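FOR IMMEDIATE RELEASE
Wednesday, May 15, 2019

Gralik opens orders for the Vultetti two-arm packing kit

Hello from the Gralik workshop! We've been a bit quiet since March, and I'm very happy to say why. From today you can order the Vultetti kit, our two-arm picking and packing set for small warehouses, subscription box firms and anyone else who spends their afternoons moving cartons from one place to another.

I started Gralik after years of packing orders by hand, so I'll admit I'm fond of this one. Vultetti is a pair of arms, two grippers, a wrist camera, a controller and the software to run the lot, and it comes on a single pallet. You bolt it to your own bench (or ours, if you'd like one), plug it in and start teaching it your products. Our software is called Tan, and you don't need to write any code to use it. You take hold of the arm, move it to where you want it, press the button, and carry on to the next spot. My first go took me most of a morning and I was rather slow. Our trial customers were a good deal quicker!

The question I get most is about the boxes. Shops want their packaging to arrive looking smart, and glossy cartons are a pain for a lot of picking kit: the suction cup slips, or the camera gets muddled by the shine. We went with two-finger grippers for Vultetti, and you can set the squeeze separately for each product. Long thin boxes, squat ones, sleeves, tins – give each its own setting and Tan will remember it. You can store up to 800 products on the standard controller, and there's a bigger one coming if you sell more than that.

What's in the kit:
Two arms with mounting plates
Two grippers, with a spare set of fingertips
Wrist camera and cables
Controller with Tan installed
Two days of training at your place

We ran 218 hours of trials at Greltavura, a gift packing firm that kindly lent us a corner of their floor and a great deal of tea. They had us on mixed orders, which is the hard stuff, and we changed quite a few things as a result. The cable clips are new, the stop button is bigger, and the fingertips now come off with one screw (it used to be three, sorry to everyone who had to put up with that).

The wrist camera was a late addition and I wouldn't be without it now. You get a close view of the fingers and whatever is by them, so if a carton is sitting a bit skew you can look at the screen and nudge the settings without leaning over the bench. I use it all the time, with a long blue Harry's box between the fingertips in this view:

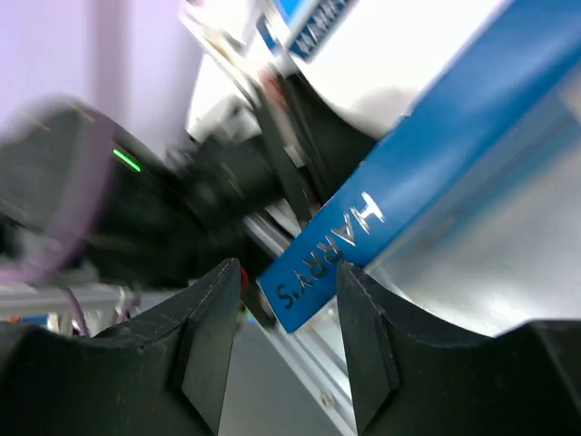 Words and picture: the founder, Gralik
Posted in: Products, Press

Now for the money bit. You can rent Vultetti by the month, or buy it outright, and prices for both are on our order page. The first 200 kits come with a second year of support thrown in. Each one has run 3000 test picks in our workshop before it goes on the lorry, and you'll get the printout in the box.

Delivery is to the UK and Ireland for now. We do want to go further, but I'd like to be able to drive out and help if someone gets stuck, at least this year.

If you'd like to see it running, send us a few of your own cartons and we'll set them up on the demo bench for you. Come along in person or watch by video call, either is fine. Press can borrow a kit for two weeks, and we'll bring it round and fetch it back.

Notes for editors
Gralik makes small automation kits for packing and light assembly. Vultetti and Tan are Gralik product names. More pictures are available from the press desk on request.

ENDS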